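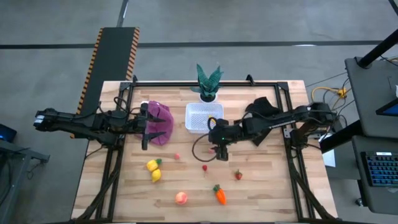

2 Jan 2007

Happy New Year, dear readers, and thank you for all the cards. I'm still working through the tin of shortbread from the lady in Duluth. I had meant to start the year with our usual roundup of who is coming back for spring and who isn't, but then the Hollow settlement landed the week before the holiday and my inbox filled up with questions, so the roundup will have to wait for next time.

For those who came in after the second season (welcome!), Hollow was the show where 18 people went to live in a shut-down mill town and tried to get it running again. Ningsih Mangundap ran the bakery. You'll remember her if you saw even one episode – she was the one who sang to the bread, and who walked off in the fifth week after the argument on the bridge. What most of us didn't know then was why she had walked. The show told us she was homesick and left it there.

Her lawsuit told it differently. She filed in county court in August against Grultau, the company that made the program, saying that the producers had gotten hold of notes from her sessions with the on-set counselor and used them to plan what went on in front of the cameras. The argument on the bridge was over something she said she had told the counselor and no other living soul. Grultau's answer was that everyone signed the same release, all 40 pages of it, and that the release covered "any and all statements made on the premises." The counselor's trailer was parked on the premises. You can see how that was going to go.

I've read the complaint twice now, once with coffee and once with a glass of something, and I came away feeling that it was a sad business all around. She wasn't asking for the moon. She wanted the notes back, she wanted the bridge episode pulled from reruns, and she wanted her costs paid. There was a claim for damages too, as there always is, but her lawyer, Efe Ogbonna of the Ansah firm, said at the first hearing that his client would "trade every dollar of it for the folder."

And it looks as though she very nearly did. The dollar figure is sealed, so please don't write and ask me, I haven't got it! What is public is the two-page statement the parties put out together, and it says that:

- the counseling notes have been returned to Ms. Mangundap and no copies kept
- the bridge episode won't air again on Stovotetti or be sold on disc
- counselors on future Grultau shows will be hired and paid by an outside office
- neither side admits to having done anything wrong

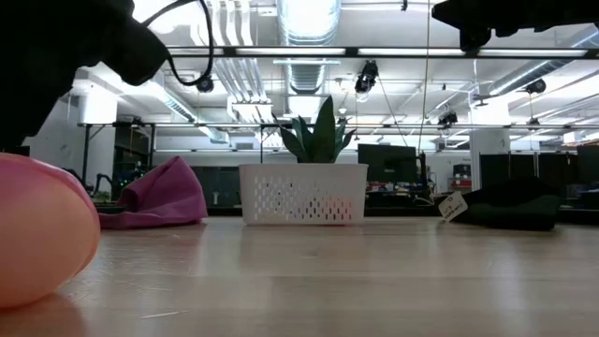 *A leafy green plant behind a white basket, with a purple cloth alongside.*

The third of those is the one I keep going back to. If you've been reading me a while you know I have a soft spot for these programs and I'm not about to give them up, but I've never been easy about the person with the kind voice being on the same payroll as the person with the shooting schedule. A couple of you who have worked on sets wrote to say it's more common than viewers think. One of you said the crew on your show used to call the counselor's door "the story department," and I had to put the laptop down for a bit after that.

I should be fair to the other side. Stovotetti, which carried the show but didn't make it, was dropped from the suit early on, and the channel says it never saw any notes. Several of the old cast have stuck up for the counselor, who they say was good to them and was never told where the paperwork went at night. She wasn't sued, and I won't be printing her name.

As for the fans, well, you've been busy. The petition to release the bridge episode on disc had almost 1000 signatures when I last looked, and I'll say gently that I hope it stops there. I liked that episode too, when I thought it was only a quarrel about flour. I taped it, in fact, and I've since taped over it with a cooking program.

Ms. Mangundap isn't giving interviews. The statement has one line from her, thanking the people who sent letters to the courthouse, "even the ones with recipes." Mr. Ogbonna says she's baking again, for a living this time, and would like to be left to it. He wouldn't tell me where and I was glad he didn't.

A quick correction before I go. In the last issue I said the third season of Hollow had been canceled. Grultau's office wrote to say it's "resting," and that they'll announce their plans in the spring. I've also had several letters about the goat from season one, and I'm told the goat is fine and lives with one of the camera crew.

Roundup next issue. Keep the letters coming, and if you've changed your email address over the holidays do please let me know, as I had a fair number bounce last time.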